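The Last Donut Shop Before the Highway

For 67 years the town of Clomutia has had a donut shop on the corner across from the bank. For most of that time it has been a bad one. I say this with love, as a person who ate there every Sunday of childhood and assumed that all donuts tasted slightly of onion rings.

The bad shop closed in April. The good shops, meaning the kind with a chalkboard and opinions about butter, had been creeping up the valley for years, and it was only a matter of time before one of them took the lease. What we got instead was a fight over the lease, a petition with 400 signatures in a town of 2,963 people, and a summer of driving to Cruzado for breakfast.

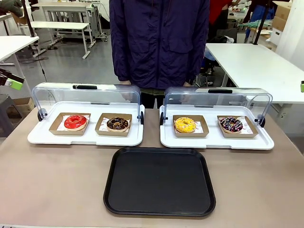 Red glaze or chocolate with sprinkles: the old argument, under raised lids.

Cruzado is half an hour off and has three donut places, which its residents mention more than they need to. I went to all of them. The first sells a plain cake donut so dense that it could settle a wobbly table. The second sells by the dozen only, a policy I respected until I was alone in the car with the other eleven. The third is called Never, as in the sign on the door that reads "Never Open Mondays," and I have come to believe the name came first and the schedule was built around it.

A donut is a cheap thing, and people will forgive a cheap thing almost anything. They won't forgive it for changing. When Never dropped its maple bar for a month, the complaints filled two pages of the local paper, more than the school bond got. The bar came back smaller and 86 cents dearer, and the town declared victory.
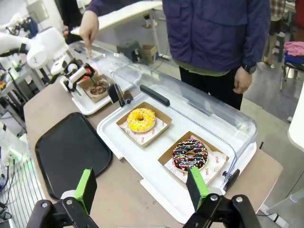
Glaze is where most of the trouble starts. A cook will tell you it's sugar and a little liquid, and then go on talking for an hour. Too thin and it soaks in, too thick and it comes off in one piece on your lip. Humidity matters. So does the person at the pot, who on a Saturday has been up since two and has views. I tried it at home with a bag of Kindeck powdered sugar and produced something you could have hung a picture with.

Frying I left alone. My kitchen has a smoke alarm that goes off for toast.
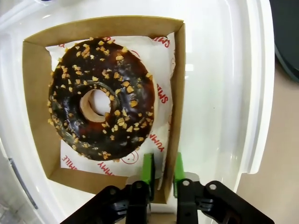 Then there is the matter of toppings, on which families divide. My grandmother held that nuts were for adults and sprinkles were for children, and that anyone who ordered coconut was hiding something. My father ate only plain and thought the rest of us were being sold to. Between them they raised a household in which a mixed dozen took longer to agree on than a used car.

The fight in Clomutia ended in the fall, as these things do, with everybody tired. The corner went to a couple from down the valley who promised the council they would keep the old counter and throw out the old oil. They opened on Saturday, December 12, 2020, and the line went past the bank. I stood in it behind a man who had signed the petition against them and wanted two dozen.

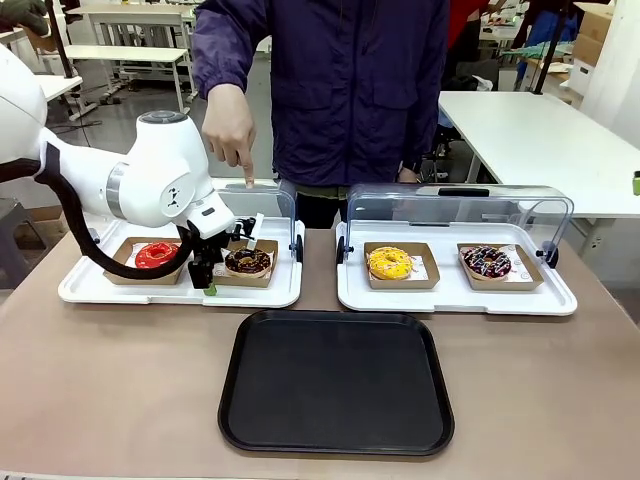
Are the new donuts better than the old ones?

Much better, and I miss the old ones terribly. The new ones are light and fresh and taste like what they are. I bought six, ate two on the bench outside, and caught myself sniffing the third for onion rings.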